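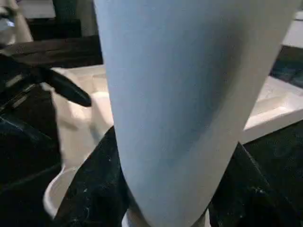

Pale blue, close up.

Print this page | E-mail this page

We use cookies to remember your settings. By continuing you accept this. OK

Skidetthorpe Legal Access Project: Progress Report to the Bredov Fund
February 26, 2021

When we applied for this grant, we promised to help people in immigration proceedings find a lawyer before their first hearing. We also promised a simple intake form. I'm pleased to report on the first of these.

The project took 169 cases this period. Most were people with a notice to appear and very little idea of what they were supposed to appear with. A good number had notices listing a hearing time that the court had since changed, in a letter sent to an address they had left. We now check every hearing date by phone on the day of intake and again the week before. It's dull work and it has prevented more trouble than anything else in the budget.

The target in the grant agreement was 500. I would like to say we were close. The target was written when the courts were open and people could sit in our waiting room, and I was the one who wrote it, so I'll leave the matter there. With your permission we would like to carry the remaining intake money forward to the end of May. 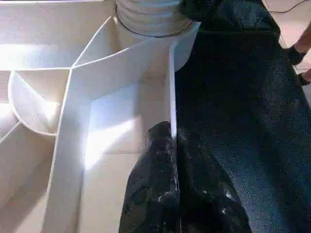

Report by Ah-rin Yeom
Program Director, Skidetthorpe Legal Access Project

Bond hearings took up more staff time than planned. Families were asked to produce proof of a fixed address, proof of income and letters of support, often within days, and often while the person who knew where the papers were kept was the one in detention. Our two staff attorneys now keep a standard packet ready to go. The judges seem to like it. One called it "thick," which we are counting as praise.

Translation is where we overspent. The Yang telephone service is good but bills by the minute, and asylum declarations aren't told in minutes. We have moved the long interviews to contract interpreters and kept the phone line for scheduling and short questions. The overspend will be covered from the travel line, which has had a very restful year.

The Pletalberg clinic, which was to be held in the library there, was moved online in the spring and then moved again, to telephone, once we learned how many clients were sharing one device among a whole household. Attendance by phone was better than it had ever been in person. I had argued against the phone clinic at some length and the minutes of that meeting are available on request.

As for the intake form – it is now on its fourth version. The first was eleven pages. The current one is three, and asks for the alien registration number only once. Legal would like a fourth page. Discussions continue.

We printed 500 copies of the know-your-rights card and ran out. A second printing is held up over whether the hotline number should go on the front or the back. (Front. Please, front.)

For the next period we are asking for no new money, only the carryover described above and approval to hire a part-time paralegal at 20 hours a week. The job posting is drafted. Financial tables follow under separate cover, once our accountant and I agree on what counts as postage.

Print this page | E-mail this page

Comments (3)

marisol_t
The phone clinic got my uncle a lawyer in time for his bond hearing. Please keep it going after the library opens.

Dale in Pletalberg
Is the paralegal job open to people without a certificate? I did court filing for years.

bookkeeper2
Stamps are postage. Envelopes are supplies. Happy to put this in writing.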